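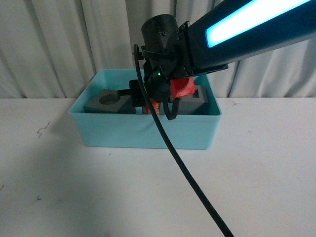

Why does the arm slow down over the bin when the motion plan is already finished? Our controller waits on a fresh depth estimate before it commits to the last bit of descent, and if that estimate arrives late the velocity limit drops until it turns up.

That behaviour took us most of January to sort out, and I want to spend this section on it, partly because reviewers of the earlier draft asked and partly because I'm still a bit fond of the bug (sorry, Katia). Figure 4 shows the gripper over the light blue bin with the two dark grey blocks in it, and the orange object between them. All the tests in this section use that layout.

We run two loops. The outer one, which we call Morelli, picks a grasp and plans a path to it. The inner one, Gadton, tracks the path and is allowed to nudge it sideways near the blocks. In the first version they shared a message queue, and Gadton would happily chew through old poses while a newer one sat behind them. You'd see the fingers head for a spot that had been right a moment ago. Ljubica Trajkovski found it by replaying a log at quarter speed late one afternoon, after I'd spent days blaming the calibration.

The fix was dull. Each pose now carries the time it was computed, Gadton keeps only the newest, and anything older than the cutoff triggers the slowdown described at the top of this section. We set the cutoff by replaying 1,656 logged descents and picking the lowest value that didn't make the arm stutter in free space. Settimio Longo wanted a hard stop in place of the slowdown. We tried it, and recovering from a full stop that close to the blocks meant replanning almost every time, so we went back.

The planner still has one habit I don't love. With a block near each end of the bin, it treats the gap as a corridor and favours wrist angles lined up with it, even when a diagonal approach would be shorter. Gus Calloway added a small penalty term to loosen this up, with seven weights tried and the second lowest kept. It helps, but we haven't tested it with the blocks moved closer together.

Cable drag isn't modelled at all. The gripper's cable is treated as a fixed load at the wrist, and the tracking error this causes is folded into the noise term in Section 5.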